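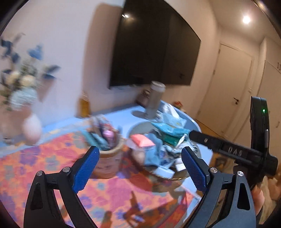 Hand-held grippers, pad and camera comparison, February

Place: Halliday, front room. Round blue table first, then the table with the orange cloth.
Hardware: the usual hand-held pair, both on the Zodberg logger. Pads under test: Vever textured (blue) against the smooth ones we have been complaining about since the fall.
Purpose: decide whether to order more Vever pads before the Milent arm gets its new wrist, or keep complaining.

Started at 10 with the snacks. The basket and the metal-rimmed bowl both stayed on the blue table, full. I had wanted to empty them out and lay the packages in a grid. I was outvoted on the grounds that people do not keep their snacks in a grid. Fair. It cost us most of the first hour.

Wrappers, smooth pads. Bad. The jaws close on the crimped end, the wrapper slides, and you are left holding a corner of nothing with great precision. Puffy bags are a bit better if you catch them across the middle. In the bowl you rarely get the middle, there is always another bag lying on it.

Wrappers, Vever pads. Much better. The grid texture bites into the film at a fairly light squeeze. The new problem is letting go: twice a package hung on to one pad after the jaws were open and had to be shaken off, which in the log will look like a deliberate flourish. Marked both episodes so they don't end up teaching the Milent arm to wave.

The basket is its own misery. With the jaws spread wide the fingers are broader than most of the gaps between packages, so you either go in half closed and hope, or go in wide and hit a neighbor. Half closed works. Write that into the operator sheet. I believe I wrote that in this notebook last time too, and then did not put it in the operator sheet.

Left the flower vase and the little amber bottle out of the trials. I have opinions about glass and textured pads, but I'd like to form them over a cheaper bottle.

Camera notes. The wide lens sees everything: table, TV, rug, door, hallway light. The hallway light is the trouble. Exposure kept hunting every time the wrist turned right, and the wrappers on the near side went muddy for a moment each time. Locked exposure on the left unit at the 1/800 setting and left the right unit on auto for comparison. Locked is better. It is also darker, and I expect to hear about that from whoever labels it.

Moved to the orange cloth after lunch. The floral print was my idea, as a stress test for the tracker. Pink leaves, purple flowers, hard gripper shadows across all of it. The tracker liked it enormously, having far more to hold on to there than on plain blue. It was the human labeler (me) who kept losing the edges of things.
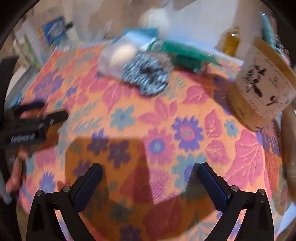 Orange cloth, jaws open. Scrunchie toward the far side, second gripper at left.

Soft object trial was the scrunchie. Smooth pads: fine, to my annoyance. Vever pads: also fine. The fluff gets into the texture, though, and I had to go over the pads with tape before the next run. Call it a draw, minus the tape.

Big cylinder, two hands. One gripper can't get its jaws around it at any opening, so we did it as a pair, one unit steadying and the other tipping. Pads made a real difference. On smooth it rotated in the grip and on Vever it went where it was pushed. My forearm complained well before the pads did. Handle angle is still wrong for anyone who owns a normal wrist.

Logger: the Zodberg box stopped at frame 1,305 on 3 separate runs. Same number each time. The runs were started by hand, with different objects, on both tables. I restarted it, swapped the card, and swapped the cable, and it then ran clean for the rest of the afternoon, so naturally I have no idea which of those mattered. If you see 1,305 again, change one thing at a time, unlike me.

Pivot screws: left finger on the right-hand unit has some play again. Tightened. Does anyone have the small driver? It was in the lid of the case and now the lid of the case is just a lid.

To do
- Order Vever pads, enough for both units and a spare set
- Retry wrapper release with the jaws opened slowly
- Exposure locked on both units
- Half closed for baskets: put it IN THE OPERATOR SHEET
- Ask Milent if the new wrist takes these fingers or wants an adapter
- Tape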